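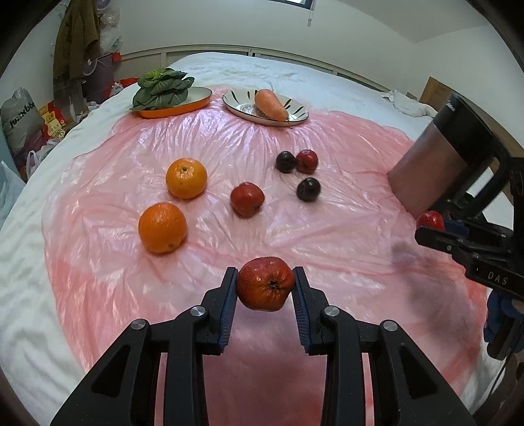
How to store fruit at home without buying anything

Every November the same advice goes round again. Wrap each apple in newspaper. Put a banana in the bag. Buy a set of green produce bags that will "triple the life" of your plums. I have tried most of it over the years, and a good deal of it made no difference I could see. What follows is the method I have ended up with. It is dull and it costs nothing.

Before you start

You need a cool place, a warm place and a fridge. If you have been told you need a ventilated crate from Lamholm at 30 a piece, have a look at what it does. It is a box with holes in it. A cardboard tray from the greengrocer does the same job.

Step 1. Sort it the day you bring it home

Tip everything out on a clean surface where you can see it. Pick out anything bruised, split or soft at the stalk and put it in a bowl to eat first. Do this even if you paid a lot for the fruit. I have had worse apples from the fancy box scheme at Skondach than from the market.

One bad apple really does spoil the rest, by the way. That old saying I will allow.

Step 2. Don't wash it yet

Wash fruit when you are about to eat it. Water left sitting around the stalk and in the dip at the bottom helps mould along. If you must wash the lot, dry every piece with a cloth and leave it out until it feels dry all over.

You will read that a vinegar bath makes fruit keep for weeks. I tried it on one half of a batch of plums and left the other half alone. Both halves went soft together, and the first lot had to be rinsed twice to stop it smelling like a chip shop.

Step 3. Put each kind in the right place

Apples: in the fridge, in a loosely closed bag, if you want them crisp. A cold shed will do if it stays above freezing. A bowl in a heated kitchen is fine for a few days, after that they go woolly.

Oranges: a bowl is fine for a week. For longer, use the fridge drawer with no bag. A closed bag traps damp and you get that blue-green fur.

Plums: leave them out until they give slightly near the stalk, then chill them. Put hard ones straight in the fridge and they may never be much good.

Pears: as plums, but check them every day. The good stage is short.

Step 4. Keep apples away from things you don't want to ripen

Apples give off a gas (ethylene) that hurries other fruit along. This part is true, though people make too much of it. An apple next to oranges in an open bowl does little harm. An apple shut in a bag with hard pears will bring them on quite a bit quicker, so use it on purpose.

Step 5. Check once a week

Turn everything over and look underneath. Take out whatever is going. Cut away small bruises and stew the rest, but throw out anything mouldy.

What about the gadgets?

Oľga Tóth wrote to ask about the Divis fruit saver, a little disc you drop in the drawer which is supposed to soak up the gas. I had one in for around 100 days and kept a second drawer without. I couldn't tell the apples apart, and neither could my husband, who didn't know which was which. One kitchen is hardly proof, I know. But the leaflet offered no proof either, only a drawing of a smiling pear.

If yours seems to work, keep it. I wouldn't buy the refills.

Last updated Feb 17, 2020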